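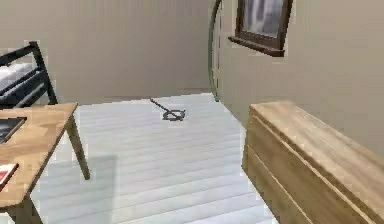
# "I just stopped buying the stuff": a chat about a year of second-hand wool

I'd been told to bring a jumper with holes in it, so I brought three. The woman who runs the mending evenings at Clerix held the worst one up to the window, put her whole hand through the elbow and laughed at me. "You've been wearing this? In public?" I had, and on the train over as well.

We were meant to talk for half an hour and I stayed until it got dark (sorry again about your dinner!). She makes a good strong tea, and she unpicked one of my cuffs the entire time without once looking down at it.

She didn't come to knitting through a granny or a school club, which is what I'd assumed. She came to it by being skint. "I'd moved to Brundesora for a job and the flat was freezing. I wanted a thick cardigan and I couldn't afford one, but the charity shop had this enormous man's jumper, really ugly, mustard. I thought, well, that's a lot of wool for the price of a sandwich."

So she took it apart. It took her nine evenings, and she says at least four of those were spent swearing at the side seams. Nowadays she checks the seams before she looks at anything else, even the colour. If the edges have been cut and overlocked, back on the rail it goes, as you only get lots of short bits out of it. If they've been sewn together from shaped pieces, you're in business.

I asked how much wool you can get out of one jumper and she went off to weigh some for me, bless her. The mustard one's cousin, a grey thing she found last November, gave her 800 grams. "That's a cardigan, a hat and change."

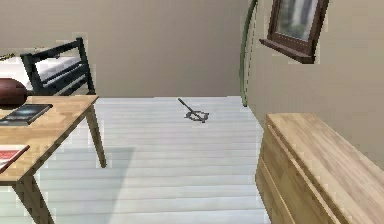
The washing is the part people get wrong, she thinks. Unravelled wool comes off all crinkly, like instant noodles, and beginners panic and knit it up as it is. She winds it into loose hanks, ties each one in a few places, soaks them in lukewarm water and hangs them over the bath. "Don't wring it. I say that every single week and every single week somebody wrings it."

Does she ever buy new? She went a bit pink at that. There's a sock yarn called Tritine that she keeps a small stash of, because old sock wool is usually worn too thin to save. "And I had a wobble at the Pasaribu wool fair. I'd said I'd only look. I came home with a bag I had to carry in both arms." Otherwise it's been a full year of nothing but other people's cast-offs, and she says she misses the labels more than anything, as half the time she's guessing what the fibre is.

I wanted to know what she'd tell someone like me, who can do a plain scarf and not much else.

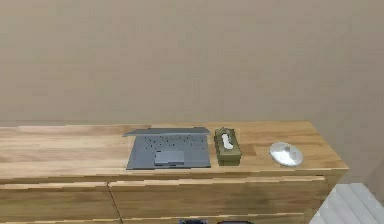
## Where to start if you're hopeless

"Start with a hat, and get a chunky jumper to pull apart, in a light colour. You can't see what you're doing with navy. Everyone picks navy!"

She'd also have you leave mohair well alone, since it clings to itself and you'll end up cutting it. And she likes a crochet hook for lifting the first stitch at the neck, which is where you begin, at the top and working down.

My elbow, by the way, is getting a patch in mustard. She still had some left.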